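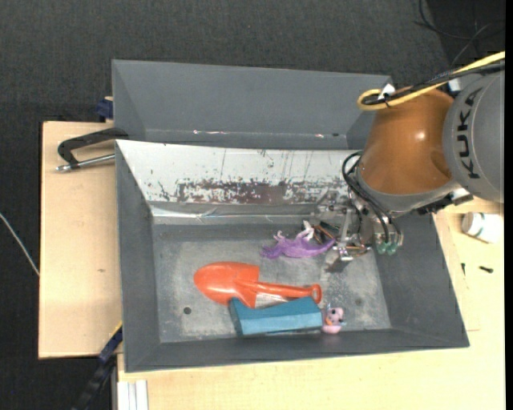 Somora, August

Chapter 9
Learning to Grasp from Trial and Error

In Chapter 8 we planned a grasp from a complete model of the object. The shape was known, the pose was known, and the only question was where to put the fingers. This chapter drops both assumptions. The robot gets a bin with several objects in it, a camera view from a fixed position, and no models at all. It has to choose a place to close its gripper, try it, and record whether anything came up.

The running example is the Jiltine study, carried out at the Somora laboratory over one summer. A KUKA arm worked over a gray bin with a second bin directly behind it. The objects were ordinary things: a red-orange toy shovel, a teal-blue block, a purple toy shaped something like a lizard or dragon, a small pink figure. Such a mix is harder than it looks. A block has flat parallel sides and suits almost any two-finger grasp. A shovel has a long narrow handle that can be pinched from above, but its blade is broad and curved, and fingers tend to slide off it. Thin legs and tails bend or slip. When objects touch or overlap, a grasp aimed at one may move its neighbor, and the outcome is hard to credit to either.

Each attempt in the study was stored as three items: the image taken before the arm moved, the gripper position and angle that were commanded, and a label of 1 for success or 0 for failure. The first collection run produced 721 attempts with positions chosen at random. Most failed, as one would expect, and a model trained on them learned mainly to avoid the bare floor of the bin. A second run let that model pick the positions and brought the total to over 2,000. The change in how the data was gathered mattered more than any change made to the network, and Section 9.3 looks at why.

Two points of method need attention before we start. First, the label depends on how success is measured. Finger width after closing is cheap to read, but it misses thin parts. Comparing images before and after the lift catches those cases and brings errors of its own. Second, attempts made in the same bin, one after another, are not independent. Splitting them at random into training and test sets gives a score that is too high. The Jiltine data was split by object set, with 14 sets held out.

Section 9.1 states the problem and fixes the notation. Section 9.2 covers labeling. Readers who skipped camera calibration should go back to it now, as the commanded positions are given in the robot's base coordinates throughout.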